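Monday, evening

Laundry day, moved from the weekend by the state of the boiler. Pressure was down again, topped up, holding by mid-afternoon. Two loads. Dark cottons first at 30 degrees, then towels hot. The drum was under-filled for the towels and the spin went off balance twice. Redistributed by hand and restarted from the rinse.

Continued with the T-shirt question. To restate it, as the last entry on the subject was a mess: the dark cotton shirts come off the airer with lengthwise creases, and whatever fold goes on top of those creases sets them. The drawer in the back bedroom has an internal width that takes three stacks if each folded shirt is 14 cm across, and two stacks if it's any wider. Three stacks clears the chair. The chair has been a wardrobe since October and I'd like to sit on it.

Method A, as practised in this house for years: pick up by the shoulders, shake, fold against the chest. Fast. The result is never the same width twice and the collar ends up wherever it likes.

Method B: lay the shirt flat on the table with its length running side to side, smooth from the middle outwards, fold the sleeves in, then thirds. Good width. The long creases stay in, as smoothing with the palm only pushes them towards the hem.

Method C: as B, but with the shirt pulled lengthwise from both ends before any fold is made. Take a pinch near the collar and a pinch at the hem, draw out, hold, lower, release. Then sleeves, then thirds.

Spent most of the afternoon on C. Findings, in the order they turned up:

- A pull from single points concentrates the load. The cloth gathers at the pinch and makes a tail. A flat hand's width of grip at the hem would be better than finger and thumb.
- Pulling lengthwise doesn't remove lengthwise creases. It straightens them. I should have expected this. Cloth under tension in one direction draws in across the other, and the surplus width has to go somewhere, so it goes into long shallow folds parallel to the pull.
- Any doubling along the middle survives the pull and gets harder to see on charcoal. On dark grey I've been mistaking the fold for shadow, and the other way about. Side light from the window helps until four, after that the lamp.
- The sleeves don't take part. They hang off whichever side they were on when the pull started.

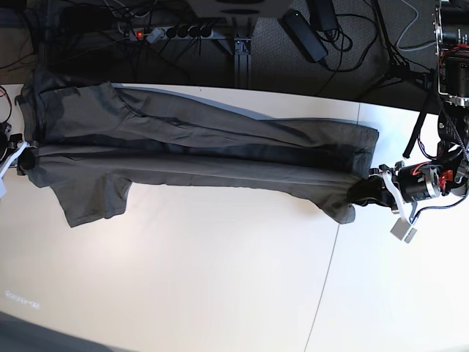 Thịnh Đoàn disagrees with the whole approach and wrote to say so after tea: tension should go across the chest first, seam to seam, and lengthwise only after that, and on no account from the collar, where the rib stretches and won't come back. He added that a shirt with one sleeve trailing should be put down and started again, because the sleeve drags the side seam round and every fold after it is out by the same amount.

I think he's right about the order. On the collar I'm less sure. The rib on the older Fledov shirts has gone slack, but those have also been through the wash more often than anything else in the drawer, and I have no way of separating the two causes. Measured two collars laid flat anyway so there's something to compare against. Both 211 mm across the outer edge of the rib. Will repeat after the next few washes, one pulled at the collar and the other held only at the shoulder seams. Marked the care labels with a dot of laundry pen so I don't lose track.

Method D, then, following his order. Lay down, length running side to side as before. Both sleeves out and flat before anything else is touched. Pull across at the chest, then across at the hem, working off the seams. Then one light pull lengthwise, held at the shoulder seams and the bottom corners. Smooth. Fold.

Tried D on four shirts before supper. Slower than C. The long creases were fainter on three and the same on the fourth, a heavier knit that had dried bone dry over the radiator. Suspect moisture matters more than any of the handling. A shirt taken off the airer slightly damp flattens under the hand with hardly any pull. Of course it can't then go straight into a closed drawer, so there's a second wait on the table, and the table is wanted for meals.

Also weighed the dry pile out of curiosity: 438 g for the three lighter shirts together. No use for the figure yet. It may give a way of judging dampness later, if I weigh the same three off the airer and subtract.

Width after folding by D: on target for all but the heavy one, which springs open. That one can go on a hanger.

Other matters. The Trisus airer has lost the cap from one foot and is marking the lino. Put a folded cloth under it. Begum rang about the shelf brackets, which are in, to be collected before noon any day this week. Bus to Skerkcombe is on the diversion again, so allow extra.

Towels still damp at ten. Left them up, window on the latch.

For next time: flat hand at the hem, sleeves first, take the shirts down earlier. Buy lamp bulb.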